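Waterhemp or Palmer? And can I get away with no residual on 30 acres of beans?

Posted by Skumby

Hi all! Second season on our own ground and I am loving it, weeds and all. I have 30 acres of soybeans behind the Georgiev place and a patch of pigweed coming up along the low end where the water stands. The stems are smooth with no hair on them that I can find, and the leaves are long and skinny. A neighbor says waterhemp, my father-in-law says Palmer. The beans are at the second trifoliate and the biggest weeds are as tall as my thumb.

Two things I'd love help with. How do you folks tell these apart when they're small? And I skipped the residual at planting to save money (I know, I know). Is it worth putting one down now with the post pass, or did I miss my chance?

Kwan-ho Kong

Great catch, finding them at thumb height! Most people call me when they're up to the mirror on the truck.

Pull a leaf off and fold the stem of the leaf — the petiole — back over the blade. If the petiole is as long as the blade or longer, lean toward Palmer. If it only reaches partway, lean toward waterhemp. Use the older leaves and check 5 plants, because a single one will fool you. Your long, skinny leaves do sound like waterhemp to me, but I wouldn't bet the farm on a description. 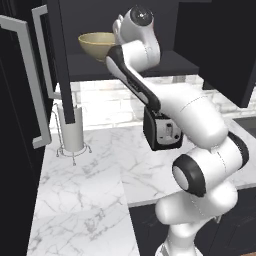
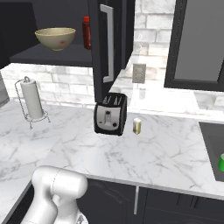
Ullunar, January

Coming back to add the second half, now that I've dug out my notes from last season. Yes, put a residual in with the post pass! We did it on the creek field and it was the best decision of our whole year. It won't touch what's already up, so your post product has to handle those while they're short, but it holds back the next flush, and with waterhemp there is always a next flush. They keep coming well into summer. Read the label for the latest bean stage allowed and for how long you have to wait before the next crop, especially if you're thinking of wheat or a cover.

Also, walk the low end again two weeks after you spray. Anything still standing, pull it before it sets seed and carry it out in a bag. I pulled 300 plants out of one wet corner by hand and I'd do it again tomorrow — that corner was so clean the next spring I took my wife out to look at it!

Koltton

Narrow rows. We went from 30 inch to 20 and the beans shade the ground way sooner. Doesn't help you this year but think about it. And clean out the combine after that field or you'll have it everywhere.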